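Drodeo: parts notes for opened desktop towers

README, version 2
Last edited 2 September 2025
Kept by Hermine Gasser. Part names and most of the corrections by Wahyudi Hutapea.

What you have downloaded

Drodeo is a set of written notes on the insides of office desktop towers, with the weight of attention falling on the hard drives and the plastic they sit in. It has 1000 entries. An entry describes one part in one tower: what it is called, what holds it in, what has to come out first, and what state it was in when it reached the bench. If you wanted benchmarks, you are in the wrong folder, and most of these towers would lose anyway.

The first version was a spreadsheet with a tab called "misc" that grew until it was the spreadsheet. Version 2 has no misc. It has a column called remarks, where misc now lives under an assumed name.

Files

towers.csv: one line per tower, with our own tower number, case colour and which way the side panel opens.
parts.csv: the main table. Start with this one.
caddies.csv: drive caddies, trays, rails and latches.
screws.csv: head type, length, and where the screw was found. "Found" covers the bottom of the case.
labels.csv: what can be read on stickers, typed out with all capitals and spelling mistakes kept.
names.txt: our house words for things, see below.

So six files, all plain text, all comma separated, apart from names.txt, which is separated by whatever Wahyudi felt like that afternoon.

House words

A tower is the whole computer, lying on its side, panel off. We write every position as if the power supply were nearest to you, and that is where "lower", "upper", "left" and "right" come from in parts.csv. People who work with the tower the other way up will find all our lefts are rights. We have had the email.

A cage is the fixed thing the drives slide into. A bay is one of the spaces in it. A caddy is the removable plastic holder around a single drive. A latch is any bit of coloured plastic you are meant to squeeze, push or lift. The manufacturers have plenty of other words for these, and in version 1 we used all of them. Our favourite was "carrier sled", which occurs once, in remarks, and has been left there as a memorial.

"Board" on its own always means the motherboard. The board on the underside of a hard drive is "drive board". Please don't merge the two. A contributor at Iritetti did so in April and for a fortnight the main table believed that motherboards came in bays.
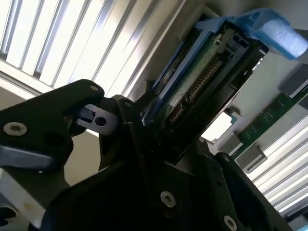 Do I need to take the drive out of its caddy before I write an entry for it?

Leave it in. The caddy gets its own line in caddies.csv, the drive gets its own line in parts.csv, and the two share a number in the column called pair. If the drive came to you bare, leave pair blank and resist the urge to go and find it a nice caddy from the box.

How an entry is made

Open the tower and lay it down. Write the tower number on a slip of paper before you touch anything, because you will have three identical black towers by lunchtime and a strong feeling about which one was first, and the feeling will be wrong.

Go through the cavity in this order: drive bays, power supply, board, memory, cables. Cables come last since everybody gives up at cables, and it is better that they give up with the rest already typed in. For a bundle, one line is enough. We used to ask for a line per cable. Steiner, who supplied the first batch of towers, sent somebody round to help with that, and she was very polite about it and did not come back.

Empty places are entries too. A socket with no processor in it is written "CPU socket, empty", with the bracket given as up or down. Memory slots are written the same way. It looks fussy until you try to work out from the table whether a tower had no memory or whether the person typing had simply stopped for tea.

Condition uses five words: clean, dusty, marked, broken, gone. "Gone" means there is an obvious place for the part and the part isn't in it. Please do not write "fine". Half of version 1 was fine.

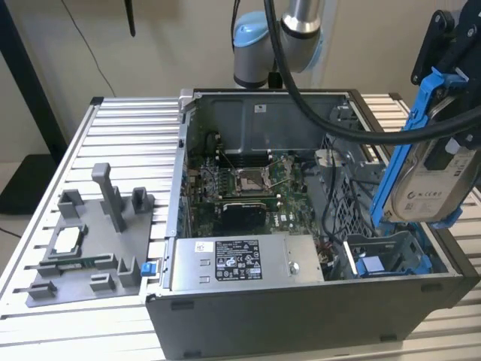
Power supplies get a line to themselves even when they stay where they are. Type the rating label into labels.csv only if you can read it without moving the unit. If the print is too small, put "small print" and carry on with your life. The certification marks can be left off altogether. We typed them in faithfully for the first few towers and have never once been asked about them.

About the blue bits

A fair share of caddies.csv concerns blue plastic. In the towers we've handled, blue generally means you are allowed to pull it. This is a courtesy from the manufacturer and we have tried to honour it by recording the colour properly. The permitted values are blue, light blue, other. There was a long discussion about teal. There is no teal.

Where something has been stuck on to a part by a previous owner or by one of us (foam, tape, a tab made of tape pretending to be foam), it goes in the column called added. Don't take it off. It may be the only thing that makes the part easy to get hold of, and it has usually been there longer than any of us.

When a caddy goes back into its bay, press until the latch catches and then try to pull the caddy out again gently. If it slides, write "not seated" in remarks. Wahyudi can do this by sound. His entries say "clicked", which we accept from him and from no one else.

Putting drives down

This section exists because of the tray. A drive in its caddy is happiest standing in a slot where it can be picked up again without anybody having to get fingernails under it. On a bare bench it gets pushed about, and then it gets a mug put on it. Use the grey holder next to the tower if there is a slot free. If there isn't, the drives already in it have not been entered, and I would like you to think about that.
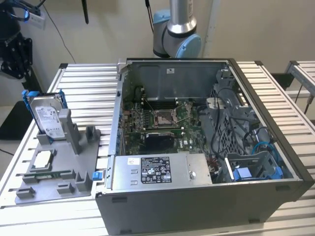 Labels should face outwards so that the maker's name can be copied without picking the drive up. For drives we record the maker as printed, the size in inches, and whether the label is whole. We do not record serial numbers. Version 1 did, in a column that two people filled in and everyone else treated as decorative, and it has been deleted along with its backups.

Known problems

The dark grey and black cases are not reliably told apart. Under the lamp they are grey, in the evening they are black, and towers.csv reflects the working hours of whoever typed it.

Screws are over-represented at the large end. Small ones roll.

The remarks column contains opinions. The ones about cable ties are mine and I stand by them.

Tower numbers skip in two places. Both gaps are towers that came from Custisier with somebody's things still packed inside the case, including a sandwich box, and went straight back.

Nothing in the notes tells you whether a drive works. We never plugged one in. "Clean" refers to dust.

Using and changing it

Take what you like for repair guides, classes, parts lists or settling arguments. Keep the README with the files if you pass them on, as the columns make very little sense without it. Credit should say Drodeo and the version number.

Corrections are welcome as plain text: file, line, what it says, what it ought to say. Send new entries a tower at a time, complete or with the cables missing. Hermine reads them first and Wahyudi reads them second, and if the two of us disagree the line goes in with a question mark in remarks until one of us has opened another tower of the same sort.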